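Skekoria project, progress note, 20/07/2021

Hi all, quick one from the Plernitz lab! We've now logged 427 of the 2,000 bin-picking runs we promised you, and I'm pretty happy with how it's going (the new wrist calibration helped a lot). Of those, 174 used the two-arm method, where one arm steadies the bin while the other picks. 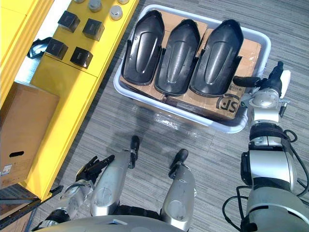
Black molded shells in the cardboard-lined bin, right gripper beside it.

The shells are still our hardest part. They're long and ridged, and the grasp planner keeps going for the side walls when we'd much prefer the ridge. I've started retraining on ridge grasps only – early days, but I like what I see! Next up is the Tilum parts set, and I'd love to have that started in August.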